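Leave the Walls Alone When You Move In

Most small offices get set up in the wrong order. The lease is signed, somebody picks a paint color, and two weeks go to the walls before a single chair has arrived. I think a rented workroom should be furnished first and decorated much later, if it gets decorated at all.

I have moved offices four times. The first time, at Brultlow, we had 238 square feet over a print shop and spent most of September arguing about shelves. We put up three, took one down, and moved the other two when the desks came and turned out to be deeper than we had planned for. Every move left holes. When we gave up the lease the landlord charged us for the patching, and he was right to.

A desk and a decent chair do nearly all the work in a room like that. The desk should be plain and light enough for two people to carry. White is fine. It shows coffee rings, so people wipe it. A grommet in the corner is worth having even if you only run one cable through it, and thin legs make it easier to sweep underneath.
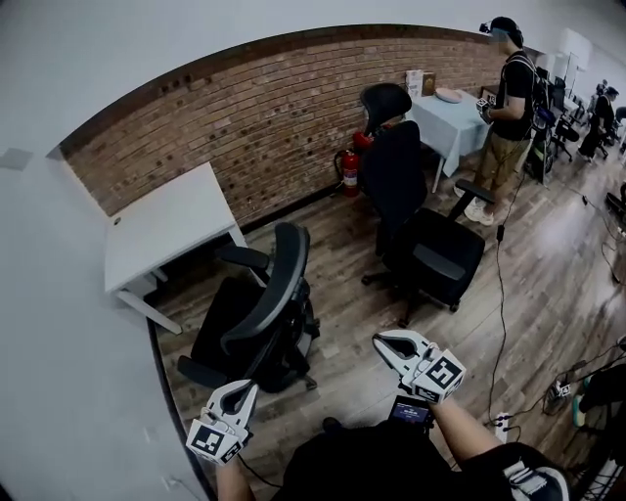
Chairs are where the money should go. I would take a mesh back over a padded one in any room that gets warm, and I want armrests. A headrest matters less to me, though Zihan Hou, who shared the second office with me, would not sit in a chair without one. We ended up with chairs that didn't match. No client ever mentioned it.

A brick wall is a good thing to have and should be left as it is. Old holes in brick don't bother me. They show where the last tenant hung something, and filling them badly looks worse. The only thing I insist on having by a wall is a fire extinguisher, standing where a person can reach it without moving furniture.

Then there is the extra table. Every office needs one that belongs to no one, for boxes, plates, and whatever came in the mail. Put a cloth over it if the top is ugly. At Lirkell we spent $2,597 on a meeting table that held lunch and packages for the whole lease, and a folding table would have held them just as well.

People tell me a bare room is depressing to work in. It can be, for the first month. After that you know where the light falls on the floor in the afternoon and which corner is noisy, and you can decide about a shelf or a picture with some idea of what the room needs. We hung one picture at Lirkell, in the second year, over the printer.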